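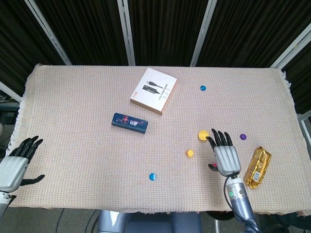 The white box and the dark blue one on the fringed cloth.

To the Members of the Oten Baseball Card Society:

The Office of the Registrar has completed its review of the Flenirik minor league set, issued in October and withdrawn from sale after 2 weeks. The printed checklist gives 200 cards. The Society's holdings stop at 199, and card 142 has never been entered in the register.

Members will recall that Mr. Kenta Fukuda, formerly a left-handed reliever for Zikside, maintained that card 142 was his. He described it in three letters: a gray road uniform, the glove held at the belt, his name spelled correctly. The Registrar replied to each letter that a description could not be accepted in place of a card.

On 12 April 2021 the Society received a parcel from Ms. Farah Sutanto, who had bought the contents of the old Georgiev print shop for $300. Between two uncut sheets she had found a single proof. The number on the back was 142. The front was blank – no player, no team, only the border and a place for a name.

The Registrar wrote to Mr. Fukuda and enclosed a photocopy. His answer came by return mail. He thanked the Society for its courtesy, confirmed that the card was his, and asked whether he might be permitted to sign it.

Permission was granted. The entry has been made in ink.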